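Fitport Produce Handling Practice Station
By Suryani Krishnan
14 June 2024
Reading time: 2 min

The Fitport station is intended for institutions planning a first purchase of equipment for two-armed robots that pick and pack groceries. It consists of a tiered wooden display, slatted crates, artificial vegetables and a plastic shopping basket. The robot and its hands are purchased separately.
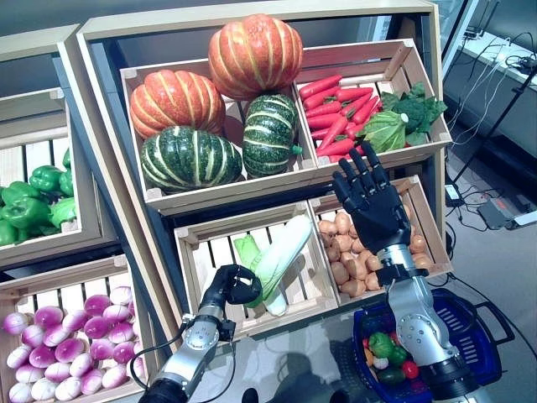

Buyers are advised to settle the choice of hand before setting the rest of the budget. Five-fingered hands and simpler grippers differ in price, spare parts and service terms, and a quotation for one does not carry over to the other. Wrist cameras are listed as a separate line in every Fitport quotation.

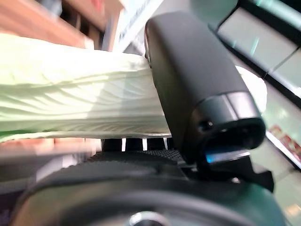 Artificial produce should be budgeted as a consumable. The standard set contains 161 pieces, and leafy items are sold singly for replacement. Crates may be used on the stand or set on the floor for low reaching work. Floor use requires a clear area on all sides and a plan for routing cables. 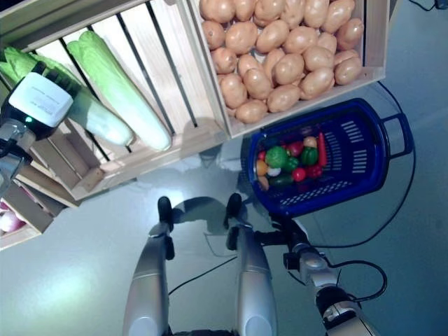 Ordering and Delivery

Delivery takes eight weeks from receipt of a purchase order. Installation requires two staff members from the receiving site. Orders for delivery before the end of October should include the room plan and the name of the robot supplier. Extended service coverage is available through Ziment.

Contact Fitport Sales | © 2024 Fitport. All rights reserved. | Back to top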